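4. The resting state of a textile before folding

4.1 Terms

The preceding section dealt with the order in which members of a household take up the tasks of sorting, folding and putting away. The present section is concerned with a shorter interval, namely that between the moment at which a piece is set down on a surface and the moment at which its outline has been recovered. In the Skastitz interviews this interval was rarely given a name. Respondents spoke of "getting it straight", "finding the corners" or "shaking it out", and several used the same phrase for the whole of folding. We refer to it here as opening.

A piece that awaits opening is described by three properties. The first is spread, meaning the share of the piece that lies in a single layer on the surface. The second is relief, meaning the presence of ridges, rolls and lobes that stand above the surface. The third is edge visibility, meaning the extent to which a hem, seam or corner may be followed by eye without lifting the material. The three do not move together. A light cotton sheet may show great spread and very little edge, while a thick fleece may keep a high relief and still present a long seam on its upper side.

Respondents gave most weight to the third property. In 76 households the person who did most of the folding was asked to say what they looked for first in a crumpled piece. The usual reply was a seam or a corner. Colour was seldom mentioned, although it affects how well the layers can be told apart. In a strongly coloured plain cloth the shadows in the creases are often the only guide to where one layer passes beneath another. Figure 4 is a close view of a thick red cloth in this condition, with a seam or fold line running across its upper part and the top edge curled into a rounded ridge.
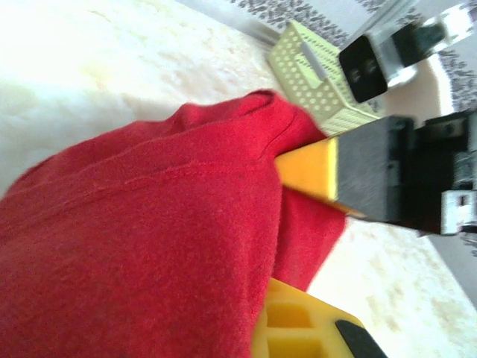
Thick, soft materials present a particular difficulty in coding. A rolled edge and a doubled fold may have the same appearance from above, and the coder must decide between them without touching the piece. Under the Prano sheet, which was used throughout, an uncertain edge is entered as a fold unless stitching can be followed for at least the width of a hand. This rule lowers the edge visibility recorded for fleece and felted wool, and the figures for those materials should be read with that in mind. An earlier version of the sheet allowed a third entry, "edge or fold", but it was chosen so often for towels and blankets that it ceased to be of use.

4.2 Surface and surroundings

The surface on which a piece is opened was recorded in every household. Beds were the most common, followed by kitchen tables and the tops of chests of drawers. Smooth, hard surfaces allow a piece to be drawn out flat by one edge, but they also allow it to slide as a whole, so that the far side follows instead of opening. Bedding holds the far side in place and was preferred by most respondents for large items. A smaller group worked standing up and used no surface until the piece had been folded once in the air.

Pale surfaces were favoured where there was a choice, and respondents gave the plain reason that the outline of a dark or bright item is easier to see against them. Patterned surfaces were avoided for the same reason. A pattern on the surrounding walls, by contrast, was not reported as a difficulty by any household, and wallpapered box rooms and landings appear in the records in some number.

The position of the basket was also noted. It was treated as near if it could be reached without a step, and as far in all other cases. A near basket placed behind the working surface leaves the front clear, but requires the folded piece to be carried over anything that still lies there. A near basket at the side requires a turn. In the arrangement shown in Figure 5, the basket is at the back right corner and the floor between it and the cloth is clear.

Figure 5. Crumpled red cloth near the centre of a pale, marble-like floor; shallow perforated basket against the back wall. 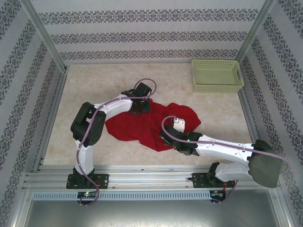 4.3 Results for opening

A total of 256 loads were followed from the first piece to the last. From these, 500 pieces were selected for full coding, the selection being made by material so that thick items would not be outweighed by shirts and underwear. Each piece was coded by two readers, working apart, and differences were settled in discussion with a third.

Edge visibility was the property most closely tied to the way in which a piece was first taken up. Where an edge could be followed, it was usually taken at two places and drawn apart. Where none could be followed, the piece was lifted by its highest part, allowed to hang and set down again, often more than once. Spread had a weaker relation to the first action. Relief mattered chiefly in thick items, where respondents tended to press a ridge flat with the palm before looking for a corner.

Pieces with a trailing part, such as a sleeve, a hood or a loose flap, were handled differently from those of simple outline. The trailing part was frequently dealt with first, being laid out to the side or turned back over the body of the piece. In interviews this was described as habit, and few respondents could say where it had been learned. Figure 6 gives a view of the same red cloth with a flap extending towards the front and folds across the remainder.

4.4 Commentary on the empty basket

The following remarks were prepared by one of the authors as a signed commentary, in keeping with the practice adopted in the earlier sections. Coding followed the sheet in all cases to which they refer.

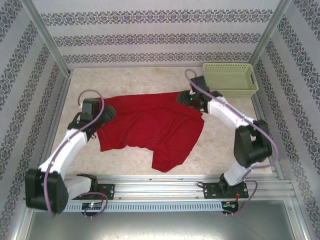
Jadwiga Tokarz

The sheet allows a basket to be entered as empty, part filled or full, and makes no provision for its purpose. This was a sound decision for the purposes of counting, but it leaves out a distinction that respondents made with some care. In many homes one basket brings the pieces to the surface and another receives them when folded. Where a household owned only one, it had to be emptied on to the surface before the first piece could be put away, and the pile so formed was itself the cause of much of the crumpling that followed.

An empty basket beside a single unfolded piece may therefore stand either for the beginning of the work or for a load of one. The record cannot settle the matter from a still view. I would propose that in any later round the respondent be asked, before work begins, which basket is to receive the folded pieces, and that the answer be entered at the head of the sheet. Zuzanna Rutkowska has suggested that the question be put again after the last piece, as some respondents changed baskets part of the way through, and I agree that both entries should be kept.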